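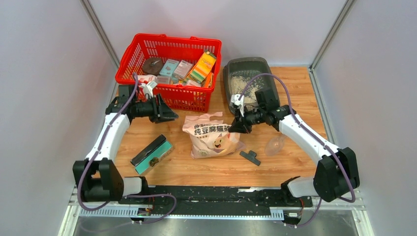 PACKAGING MATERIALS / LECTURE NOTES / UNIT 2

Thin films and wrappers: stiffness, folding and tear

These notes cover the second unit of the course at Skodbridge. They assume the definitions of stress, strain and modulus from Unit 1. The worked problems are on sheet 16 and are due by December 31, 2025.

2.1 What counts as a film

For the purposes of this unit, a film is a flat material whose thickness is very small compared with its other dimensions and which can be wound on a core without lasting damage. Paper is treated separately because its properties depend on fibre direction and moisture content. Laminates of paper and film are left to Unit 4.

Thickness is quoted in micrometres. Older data sheets use gauge, and the conversion must be checked against the country of origin before any value is copied into a calculation.

2.2 Bending stiffness

The bending stiffness of a uniform sheet, per unit width, is

D = E h^3 / (12 (1 - v^2))

where E is Young's modulus, h the thickness and v Poisson's ratio. The cubic term dominates. If the thickness is halved, D falls to one eighth of its former value, while the tensile stiffness E h falls only to one half. A thin film can therefore carry a useful load in tension and still offer almost no resistance to bending.

The formula applies to a single layer. Two equal layers lying together and free to slide have a combined stiffness of 2D. If they are bonded over the whole area the effective thickness is 2h and the stiffness is 8D. Students regularly lose marks here by using the bonded result for a loose double wall.

2.3 Folds, creases and gathers

Three terms are kept apart in the notes.

Fold: a bend of small radius, which may or may not recover on release.
Crease: a fold in which the material has yielded, so that a line remains after flattening.
Gather: several folds drawn together over a short width. The material beyond the gather is free to spread.

A flat sheet can be bent into a cylinder or a cone without stretching. It cannot be made to follow a dome without stretching or wrinkling. Crumpling concentrates the deformation into ridges and the points where they meet, and the regions between stay comparatively flat. 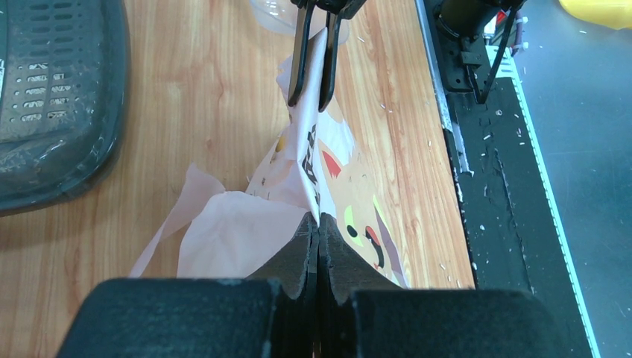 Fig. 2. Thin wrapper held at both ends of a gathered fold.

When a gathered sheet is pulled along the line of the gather, the load runs mainly through the narrow folded part. The loose areas at the sides carry little of it. The nominal stress found by dividing the force by the full section of the sheet will then be too low, and it should not be quoted as a material property.

2.4 Dead fold

Dead fold is the ability of a material to stay where it is folded. Aluminium foil has good dead fold. Most polyolefin films have poor dead fold and spring back. Twist wraps need a material with good dead fold or a film made for the purpose.

The Kimon method used in the practical is as follows. Fold the strip through 180 degrees, load it with the standard block, remove the block and read the angle of opening after the set interval. A strip that opens to 91 degrees has recovered slightly more than half of the fold. Record the machine direction of every strip.

2.5 Tear

Tear initiation and tear propagation are separate quantities. An oriented film may resist the first and offer very little resistance to the second, particularly along the direction of orientation. A notch is cut into a wrapper so that the consumer bypasses the initiation stage.

Reading: Balogh handbook, chapter on flexible materials. Gridetis data sheet 1526, tables only.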